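Jeltton Chain Cleaner Kit review
Reading time: 2 min
Last updated: November

The Jeltton kit is a clip-on chain scrubber, a bottle of degreaser and a short brush. I paid 663 rupees for it and have used it 6 times on my commuter motorcycle, which now shows 3,795 km on the clock.

The scrubber closes around the lower run of the chain and you turn the rear wheel by hand with the engine off. The bristles reach the side plates well. They don't reach the inner rollers unless you go slowly, and the clip is stiff – I needed both hands to shut it. 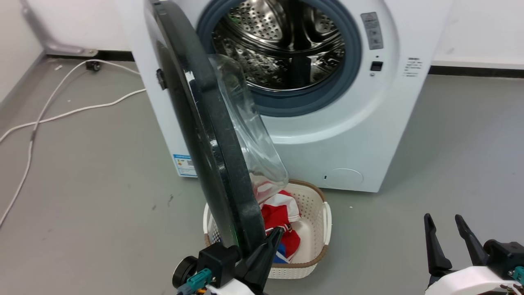

The degreaser is better than the tool. It lifts old lube in a couple of minutes and has only a mild smell. Wipe the chain dry before you put fresh lube on. The bottle is small and mine is nearly finished.

The Devora kit costs 1,165 rupees and comes with a bigger bottle and a softer clip. I borrowed one for a weekend and the chain came out the same. If you ride through mud every day, the Devora may last longer. For normal city use the Jeltton is enough.

The brush sheds a few bristles on first use. Mine stopped after the second cleaning.

Rating: 3.5 out of 5

Contact | © Hanham Bike Reviews | Back to top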